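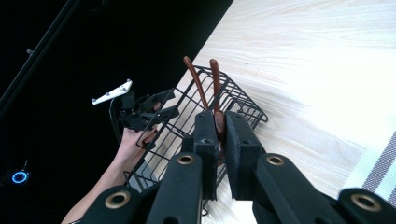 # Pilberg hand-held gripper: data card

We use cookies to improve your experience. By continuing to browse, you accept our cookie policy.

**Status:** usable, with reservations. Last edited Tue 23 January.

Pilberg is a hand-held gripper built on a bench in the shared workshop at Stostden. The recordings cover basket tasks with hand tools, 500 of them, pliers included. I started it in July after reading the Skavia build notes, which promise a working pair in a weekend. It took me 9 weekends.

## What I'd trust

- Closing on pliers at the joint. The padded fingers suit that shape.
- Wire baskets as a backdrop, up to a point. Thin black wire near black arms is hard on any tracker.

## What I wouldn't

- Any claim that this transfers to a real arm. I haven't seen it – and I've asked.
- Force. There is no sensor, so don't infer one.
- The Kokkinos calibration script. It reports success on an empty file.

## Known problems

Finger pads wear and were replaced 4 times. Recordings made before each swap aren't marked. Five have no audio.

## License

Same as the Skavia notes. Check theirs first.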